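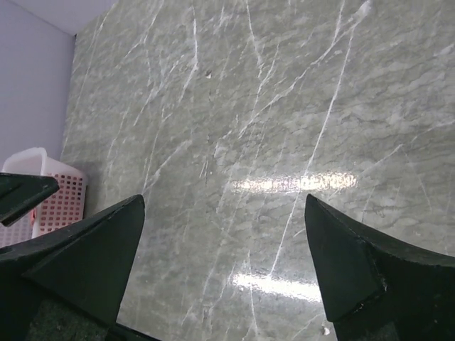
Provik two-arm bench kit from Bamis: review after a winter of use
Posted 2019-03-27

I bought the Provik in January and put it together in the shared workshop at Hernulness, where I rent a bay along the back wall. The kit is two small arms, a rail to mount them on, two grippers, a control box and the cables. It is sold as a bench kit for people who want to try two-handed jobs at home. My job was folding cloths out of a basket and stacking them, which is dull work and a fair test of a small robot.

The short version is that the arms are good, the cable routing needs your own attention, and the manual was written by someone who already knew how to build it. I would buy it again. I would do several things in a different order.

What you get

The boxes arrive packed by assembly stage, and that works well up to the point where stage four asks for screws that are in the stage two bag. I tipped everything into one divided tray on the first evening and sorted by length. Do that. The printed parts were clean and needed almost no filing. One of the gripper mounts had a stringy edge inside the bolt pocket, which came off with a craft knife.

The upper links are the nicest part of the kit. They have holes along their length, and once you have the arms standing you find out how useful those are. You can put a clip nearly anywhere. The joints bolt up square, the bearings had no play that I could feel, and both shoulders have held their adjustment all winter.

The power supply is adequate. The plug on the supply lead is a loose fit in the control box and I have pulled it out twice with my sleeve. A strip of tape holds it now. For the price I would have liked something that locks.

Assembly

The manual says 14 hours. It took me longer, spread over a lot of evenings, and a good part of the extra was going back over steps. The drawings show each arm from one side only, and the second arm is a mirror of the first. On the left arm I followed the drawings as printed. On the right arm I had to turn every step around in my head, and I got the elbow bracket wrong and did not notice until the cable would not reach.

Motor numbering is the other thing to watch. Every motor has to be given its own ID before it goes into the arm, and the page that tells you this comes after the page where you bolt the first ones in. If you miss it, you will be taking the shoulder apart again. Write the ID on each motor with a paint pen before you do anything else.

The rail has to sit flat. Mine is bolted down through the bench at both ends, with a thin rubber strip under it. With the rail only clamped, the arms shook it when both of them stopped at the same time, and the calibration drifted over an evening. After bolting it I have only had to recalibrate when I changed something.

Torque on the small screws matters more than the manual lets on. They go into plastic. Run them in by hand until they stop and then leave them alone. I stripped one on the left wrist and had to fit a longer screw with a nut behind it.

Grippers

The fingers that come with the kit are flat faced and come to a point at the tip. They are very good at getting under the edge of something thin. They are less good at holding it once it is up. A cotton dish cloth stays put. Anything slippery works its way out along the finger as the arm moves. Coste sells a soft pad set that fits, and I have a pair on order, so I can't report on those yet.

The points will also catch if you bring them down too hard. Set the lowest allowed height in software before you run anything near the table. The default puts it slightly below wherever you calibrated, I assume to allow for soft surfaces, and on a hard slab that means the fingers press and the motors complain. I raised mine by a small amount and the motor warnings stopped.

Grip force is set as a number from 0 to 255. The supplied profile uses the top of the range, which is far too much for cloth and makes the motors warm. I came down in steps and settled on 68. At that setting it lifts a folded cloth without leaving a crease where the fingers were.
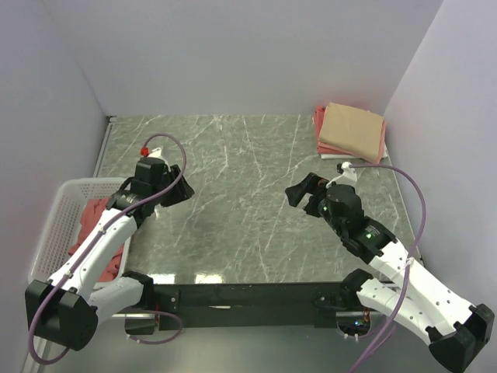

Most of my complaints about this kit are complaints about cables. The ones in the box are a sensible length for an arm that stays close to its shoulder and too short for one that has to reach the back of the table. I replaced both gripper leads with longer purple ones, and a longer lead needs somewhere to go. After a few snags I let each one make a big loop off the top of the gripper and come back down along the white link, with white clips to hold it. The loop looks untidy and it does the job. The wrist can turn all the way over and the connector never takes any pull. The right-hand loop swings out toward the side wall of the enclosure, so keep that in mind if you plan to build your walls in tight.

The enclosure is not part of the kit. It is three panels in a pale color, back and two sides, with the front left open to the rail. I put it up mainly to stop people leaving mugs in the working area, and it had the added benefit of giving the cameras a plain background. Before the walls, the software would now and then pick out something on the next bench and try to plan around it.

The surface was my own mistake. I picked a polished slab with a marble pattern on the grounds that it was flat, heavy and going cheap. It is flat and heavy. It is also glossy enough to throw the ceiling lights straight back up, and the bright patches land toward the front, close to the rail, where the grippers spend a lot of their time. The white veins don't help either. An early version of my cloth finder was very interested in a long vein and would line up neatly with it. Training on more pictures of the bare slab dealt with the veins. The glare I have only partly dealt with by turning off one of the tubes. If you are starting fresh, get something matte and one color.

Software

Setup took an evening. The installer wants an older version of one library than most people will have, and says so only after it has failed. The Bamis support page had the fix, three screens down.

Once it is running the control program is clear. You get a panel for each arm, a slider for each joint and a stop button that stays on screen whatever else is open. The stop button works immediately, and I have used it a lot. Recording a motion is simple: you release the motors, move the arm by hand, and mark the points you want. Both arms can be released together, which needs a second person if you value your knuckles. Pirjo Saarinen from the next bay held the left one for me while I placed the right, and we had a usable folding motion by the end of the session.

Timing between the arms is the weak point. The two of them are started by the same command but they don't always keep step through a long move, and when they are both holding the same cloth you can see it tighten and slacken. Breaking the motion into shorter pieces with a wait between them cures this at the cost of speed. There is a setting for synchronized moves in the latest release. I tried it and could not tell the difference.

How it does at the job

Picking from the basket is the hard half. Cloth in a heap has no edge to speak of, and the arm goes for whatever sticks up. Sometimes it gets one cloth and sometimes it gets a fistful. I set the basket against the left wall, under the left arm, which keeps the middle of the table free for folding. The drawback is that the arm passes over its own target and blocks the view from above at the worst moment. I may move the basket forward.

Folding itself is good now. Square cloths come out square enough for me. The stack goes in the back right corner, and here the right arm is near the limit of its comfortable reach, so the top cloth tends to land a bit skewed. Reducing the speed for the last part of the move made a clear improvement.

My last long test was 55 cloths in a row with me sitting beside it. It needed help now and then, nearly always at the basket. The motors were warm at the end and nothing had come loose.

Noise

Worth mentioning if you plan to run it in an apartment. The joints whine on fast moves, and the rail passes it on to the bench. The rubber strip took the worst of it away. At the slower speeds I use for folding you can talk over it without raising your voice.

Spares and support

I have ordered spares from Bamis once – a wrist motor, after I ran the arm into the side wall – and the part came well packed with a new set of screws. Email support answered the next working day both times I wrote. Their second answer was wrong, but they corrected it themselves in a follow-up before I had tried it.

Who should buy it

If you have built a single arm before, you will get on fine with this one. If you haven't, I would start with one arm and add the other later. Bamis sells the second arm separately, and the rail takes either. The price of buying it that way comes out slightly higher.

Good: stiff links with plenty of mounting holes, clean parts, a stop button that works, decent spares service.
Not so good: cables too short, drawings for one side only, loose power plug, arms drift out of step on long moves.

I'll add a note on the Coste pads when they have been on for a few weeks.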